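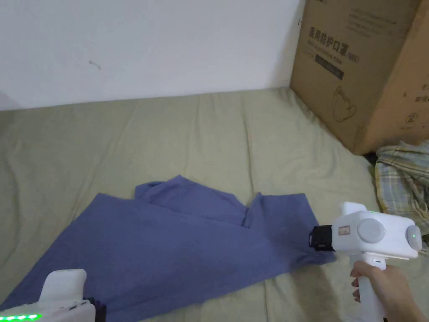 October 7, 2024

Home cuff comparison, continued from April. Picked up the Wostley wrist unit again now that the replacement has come from Tran. Same box, same leaflet, same claim on the side that it is "as accurate as your doctor's." Which doctor, and on what day, the leaflet doesn't say.

Setup as before. Sit with back supported, feet flat, arm on the table at heart height, 5 minutes of doing nothing, then 2 readings a minute apart. Seto upper arm cuff on the left, Wostley on the same arm afterward. Didn't swap the order today. Should have. Swap next time and write it down on the sheet, not here.

First Seto reading 116 over 80. Second one close enough that I'm not going to argue with it. Then the Wostley, which came in higher on the top number with my wrist resting on the table and dropped when I held it against my chest the way the leaflet shows. So the old complaint stands: wrist position matters more than anything else I can change. Someone at home on a couch with their hand in their lap is going to get a high number and a bad evening.

I also don't trust the little "position OK" light. It came on with the wrist clearly too low. Tran told us by email that the light checks the angle of the forearm, and I can believe that, but angle and height are different things and the leaflet treats them as the same. Asked them for the test report behind the claim on the box. What came back was a two-page summary with a graph and no list of who was tested, how old they were, or what their arms measured. Can't do anything with that.

Things that could make today's numbers wrong, before anybody quotes them:

one arm, mine, and I know what I'm hoping to see
coffee at lunch, forgot to note the time
Seto cuff always went first
talked during the second rest period (phone)
sleeve pushed up and bunched for the first Seto reading, rolled it down again after and measured over bare skin only from the second one on

That last one bothers me. A tight roll of sleeve above the cuff is the sort of thing we tell patients not to do. The two Seto readings still came out close, but two readings don't prove the sleeve made no difference. 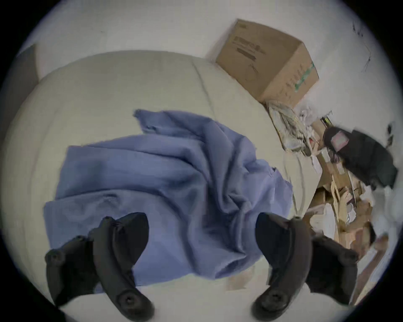 Penciled beside the April entry, unsigned: a wrist cuff used badly still beats an arm cuff left in the drawer, and plenty of the Skidbridge patients can't get the big one on by themselves. Fair point about shoulders and stiff hands. I don't buy the rest of it. If the number is wrong in the same direction every time, you can maybe live with it and compare one week with the next. If it moves with how the person happens to be sitting, you can't, and somebody may end up with their pills changed over it. Would like to see how the Skidbridge patients hold the thing when they aren't being watched, but I don't know how we'd find that out without watching them.

Went back through the April sheets while the kettle was on. Half of them have no arm size. We wrote "standard cuff" and moved on, which makes them close to useless for the Seto, where a cuff that is too small can push the reading up. The Seto comes with the one cuff and a printed range on it. Measure everyone's upper arm from now on, midway between shoulder and elbow, before any reading is taken. Tape is in the top tray with the spare batteries.

Batteries: Wostley showed the low symbol after the last reading. New ones in. No idea whether a low battery shifts the reading or just stops the pump. Leaflet says nothing. Ask Tran, expect another graph.

For now I'd still tell people upper arm if they can manage it, sit first, take both readings, write down both. Throwing away the one you don't like is how everybody ends up with nice blood pressure. I wouldn't put the Wostley on the Skidbridge loan shelf yet.

To do: swap order, no talking, bare arm from the start, coffee time on the sheet. Get other arms than mine.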